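Home | News | Parishes | Give | Contact

05/01/2018, Grelleck. I'm Soledad Palacios, and I get to share some happy news: our churches are giving up disposable cups! 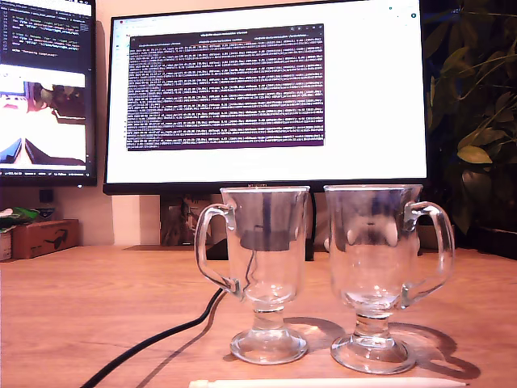
Eleven congregations have signed on so far, and I'm thrilled (my coffee hour crowd signed first!). We'll be pouring into real glass, handles and all, like the two clear mugs on the desk. 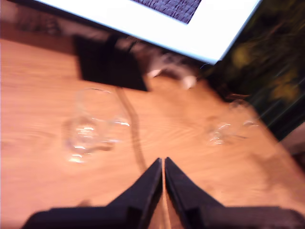
The Mateos fund gave us $3000 for dish racks, and we start in July.

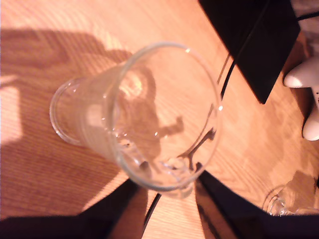

Can other faith groups join?

Any congregation in town is welcome, so just call the parish office.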